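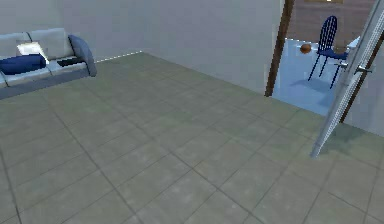

Gray sofa, navy cushions

24/02/2023

Passed! I passed the adjuster exam! I have been grinning at the kitchen wall for an hour and I still want to write it all down before bed, because I know how I am and by next week I'll only remember the sandwich.

So. Test center at Londar, the one behind the tire shop, and I got there far too early and sat in the car going over deductibles with the heater on. I had Telmo's old flash cards (he passed two years back and the corners are all chewed) and the one that kept tripping me up was replacement cost against actual cash value. I KNOW the difference. Replacement cost buys you the new roof, actual cash value takes off for the age of the old one. But put it in a word problem with a deductible and a coinsurance penalty and my brain goes to soup.

And then the very first question was coinsurance! I nearly laughed out loud. Did the sum twice, got the same number both times, moved on. After that it was almost fun. Lots on water damage, which I love, sudden burst versus slow leak, when the policy pays for the wall but not the pipe. Manaia drilled me on that all through January and I owe her a very large cake.

I was candidate 2447, so that's my lucky number now.
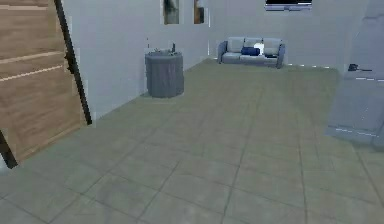
Work

Called Adoración from the parking lot and she screamed so loud I had to hold the phone away. She's putting me on the Curkedska files starting with the small ones, 16 of them, nearly all hail. Hail! I get to go up a ladder and chalk circles on shingles like a proper person. Fatos is coming along for the first few to sign off on my numbers, and I'm glad, he's patient and he explains how he talks to people, not only how he fills in the form. He told me once to ask the homeowner what they're worried about before opening the laptop. I've been doing it on the phone calls ever since and the whole call goes differently.

Maximiliano wants me to try the commercial side later on. Maybe. There's a bakery claim of his, Gasser, with a business interruption part, and he let me read through it last week. Payroll, lost orders, flour that had to be thrown out, how long a reasonable repair takes. I stayed up much too late with it. You can see an entire year of somebody's life in those ledgers, down to the week they sell the most rolls.

Things to do: send in the license application (fingerprints first, the form is in the blue folder), buy real boots with a grip, ask Manaia which moisture meter she likes, return the flash cards to Telmo with a new set of corners. Also ring Mom, who thinks I'm going to be selling policies door to door and has already promised me to two of her neighbors.

Sandwich was egg and pickle from the Zanham place, eaten standing up next to the car, best one I've ever had. Going to bed now, though I doubt I'll sleep much.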